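Küchenarm fürs neue Jahr: kaufen, leihen oder noch warten? (Budgetplanung, bitte um Meinungen) 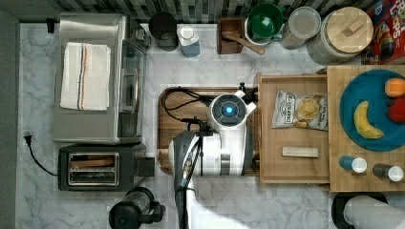 1. Worum es geht

trinh_daem schrieb am 7. Dezember 2024:

Hallo zusammen, ich lese hier seit dem Frühjahr still mit und brauche jetzt doch mal euren Rat, bevor ich mich in etwas verrenne. Wir sind eine kleine Gruppe, die sich um Assistenz im Haushalt kümmert, also um Menschen, die in der eigenen Wohnung bleiben möchten und bei denen in der Küche manches nicht mehr so von der Hand geht. Nächstes Jahr sollen wir einen eigenen Arm auf einer kleinen Basis anschaffen, der auf der Arbeitsplatte stehen kann. Es geht um ganz alltägliche Sachen: Obst vom Teller nehmen, eine Chipstüte aus einem Holzfach holen, ein zusammengelegtes Küchentuch greifen, vielleicht irgendwann mal einen Deckel abheben.

Zwei Angebote liegen auf meinem Tisch. Das erste ist von Risix, Komplettpaket mit Arm, Basis, Sensorik und Wartung. Das zweite kommt von Silidia und ist deutlich günstiger, dafür ist so ziemlich alles außer dem Arm selbst Zubehör. Die Leihvariante gäbe es bei Risix auch, da kostet der Monat 300 Euro, Mindestlaufzeit bis Mai. Das Geld für den Kauf müsste ich bis Ende Januar beantragen, und ich habe so einen Antrag ehrlich gesagt noch nie geschrieben (mein Vorgänger hat das immer gemacht und leider sehr wenig aufgehoben).

Was würdet ihr tun? Und was habe ich bestimmt vergessen?

Liebe Grüße und schon mal danke fürs Lesen
Trinh

2. Antworten

khang_t schrieb:

Hallo Trinh, willkommen, schön, dass du dich aus der Deckung traust!

Wir haben vor einer Weile genau diese Entscheidung gehabt und uns für den Kauf entschieden, und ich würde es wieder tun. Der Grund ist ziemlich langweilig: Ein geliehenes Gerät fasst man anders an. Man bohrt kein Loch, man verlegt keine Leitung neu, man fragt vor jeder Kleinigkeit erst beim Verleiher nach. Bei uns hat allein die Frage, ob wir eine eigene Halterung anschrauben dürfen, so viel Schriftverkehr erzeugt, dass ich irgendwann lieber den Kaufvertrag unterschrieben habe.

Was ich dir dringend ans Herz legen möchte: Plane die Kabel mit ein! Das klingt so klein, aber auf deinem Bild sieht man ja schon das schwarze Bündel, das da am Tablett in einer Schleife liegt. Wenn der Arm sich viel bewegt, leiden Kabel und Stecker zuerst. Ich habe im ersten Jahr kein Geld dafür vorgesehen und musste es dann aus dem Topf für Büromaterial nehmen, was mir bis heute nachgetragen wird.

Gruß
Khang

hang.ly schrieb:

Da muss ich Khang leider ein bisschen widersprechen, auch wenn ich ihn sehr schätze. Beim ersten Gerät würde ich immer leihen. Ihr wisst doch noch gar nicht, ob die Reichweite stimmt! Eine Arbeitsplatte ist tiefer, als man denkt, und wenn Toaster und Dosen an ihren gewohnten Plätzen stehen bleiben sollen (und das sollen sie ja, es ist schließlich die Küche von jemandem), dann kommt man schnell an Stellen, wo der Arm nur noch mit Verrenkungen hinreicht. Bei Trinh steht ja auch eine ganze Reihe Gefäße hinten an den Mosaikfliesen, und ich würde gern erst wissen, ob man die große graue Dose mit dem Holzdeckel überhaupt vernünftig von oben bekommt.

Leih das Ding bis Mai, schreib alles auf, was nicht geht, und dann kaufst du mit gutem Gewissen. Oder eben etwas anderes. Im Antrag für das Folgejahr sieht so eine Liste übrigens wunderbar aus, Gutachter mögen es sehr, wenn jemand seine Probleme schon kennt.

Viele Grüße, Hằng

khang_t schrieb:

@hang.ly: Im Prinzip ja, aber rechne die Leihmonate mal dagegen. Die werden bei Risix nach meinem Stand nicht auf den Kaufpreis angerechnet. Vielleicht ist das inzwischen anders, dann nehme ich alles zurück.

trinh_daem schrieb:

Ihr seid ja schnell! Ich habe im Angebot nachgesehen: Zur Anrechnung steht da kein Wort. Ich rufe am Montag an und frage. Die Kabel kommen auf die Liste, danke, daran hätte ich wirklich nicht gedacht.

Zur Reichweite: Ja, das macht mir auch Bauchschmerzen. Rechts liegt noch das Schneidebrett mit dem Obstteller, und da hätte ich gern, dass man Banane und die orangefarbene Frucht erreicht, ohne die ganze Basis zu versetzen. Hat jemand Erfahrung, ob man die Basis lieber fest anbringt oder lose auf eine Unterlage stellt?

nga_dinh41 schrieb:

Guten Abend in die Runde, ich mische mich mal ein, weil ich von der anderen Seite komme. Ich mache bei uns die Beschaffung und bekomme solche Anträge auf den Tisch, die 41 im Namen ist übrigens meine alte Zimmernummer und nicht mein Alter.

Ein paar Dinge, die ich mir bei jedem Antrag wünschen würde und die fast immer fehlen:

Schulung. Irgendwer muss das Gerät bedienen können, und dieser Irgendwer ist dann im Urlaub. Also mindestens 2 Personen einplanen, mit Reisekosten, falls der Hersteller nicht zu euch kommt.

Verbrauchsmaterial für die Übungen selbst. Da lacht man erst, aber Obst wird braun, Tüten reißen, und ich hatte schon Belege für Bananen in der Abrechnung, bei denen ich mir am Telefon den Mund fusselig reden musste. Legt euch dafür einfach eine eigene Zeile an, gern mit Attrappen für die Dauerläufe.

Versicherung. Eine Marmorplatte zu ersetzen ist kein Vergnügen, und ob eure Haftpflicht für ein Gerät gilt, das sich von selbst bewegt, steht meistens nicht im Vertrag. Schriftlich bestätigen lassen, bitte!

Und dann die Software. Bei Silidia läuft die Steuerung meines Wissens über Khương, das wird jährlich abgerechnet. Im ersten Jahr ist es dabei, ab dem zweiten nicht mehr. Wer das übersieht, steht im übernächsten Haushalt mit einem sehr teuren Briefbeschwerer da.

Zur Frage kaufen oder leihen sage ich nichts, da dürft ihr euch gern weiter streiten. Aus Sicht der Kasse ist Leihen bequemer, es geht über laufende Mittel und braucht bei uns nur eine Unterschrift.

Herzlich, Nga

uyen_mac schrieb:

Ich bin für Silidia und bisher die Einzige, wie es scheint. Wir haben den Arm jetzt seit etwas über einem Jahr und ich mag ihn sehr. Ja, man muss sich alles zusammensuchen, und ja, Nga hat mit den Lizenzkosten völlig recht, das hat uns auch kalt erwischt. Aber dafür kann ich jedes Teil einzeln nachbestellen. Bei den Komplettpaketen geht im Zweifel das ganze Ding zurück, und dann steht man wochenlang vor einer leeren Ecke und erzählt den Leuten, dass es bald weitergeht.

Zur Basis: Wir hatten sie erst festgeschraubt und dann auf ein Holztablett mit Rand gestellt, so ähnlich wie bei dir. Das Tablett war für uns viel angenehmer, wir haben Antirutschmatte daruntergelegt und zwei Klemmen an der Plattenkante. Für leichte Sachen wie Tüten und Obst hat das gereicht. Einen vollen Wasserkocher würde ich damit nicht heben wollen, aber das würde ich überhaupt mit keinem von beiden wollen.

Die Matte ist von Purirer und kostet fast nichts, nimm gleich die große und schneide sie dir zurecht.

hang.ly schrieb:

@uyen_mac: Wie lange habt ihr denn gebraucht, bis alles zusammen war? Das ist für mich der Haken an Silidia. Im Antrag steht dann ein schöner niedriger Betrag, und die Arbeitszeit fürs Zusammensuchen taucht nirgends auf. Die ist aber auch Geld, auch wenn alle immer so tun, als wäre sie im Gehalt versteckt.

uyen_mac schrieb:

Länger als gedacht, das gebe ich zu. Wir haben im Februar bestellt und im Mai zum ersten Mal etwas gegriffen. Ein Teil davon lag aber an uns, wir hatten den falschen Flansch bestellt und es zunächst nicht gemerkt (fragt nicht).

Trotzdem – lieber einmal mühsam zusammengebaut und dann verstanden, was man da stehen hat.

khang_t schrieb:

Den Punkt mit dem Verstehen unterschreibe ich sofort. Nur würde ich es nicht jedem zumuten. Trinh, wie viel Technik habt ihr denn im Team? Wenn bei euch jemand gern schraubt, ist Uyêns Weg vielleicht gar nicht schlecht. Wenn nicht, bleibe ich bei Risix und Kauf, mit Wartungsvertrag.

trinh_daem schrieb:

Schrauben kann bei uns eigentlich nur einer, und der hat eine halbe Stelle. Damit neige ich im Moment zu Hằngs Vorschlag, also Leihe bis Mai, falls am Telefon nichts Schlimmes herauskommt. Im Januar stelle ich parallel schon mal den Antrag für den Kauf, mit Ngas Zeilen für Schulung, Übungsmaterial, Versicherung und Lizenz und mit Khangs Kabeln. Zurückziehen kann man so etwas ja immer noch, hoffe ich?

nga_dinh41 schrieb:

Zurückziehen geht fast überall, kleiner machen auch. Nur größer wird ein Antrag im Nachhinein sehr ungern gemacht. Nimm also lieber die längere Liste und sprich vorher kurz mit der Person, die ihn bekommt, wir beißen nicht. Und lass dir das mit der Anrechnung per Mail geben, am Telefon ist man bei solchen Sachen immer sehr großzügig.

hang.ly schrieb:

Schreib bitte, was Risix gesagt hat! Wir stehen im Frühjahr vor derselben Frage, nur mit einer viel engeren Küche.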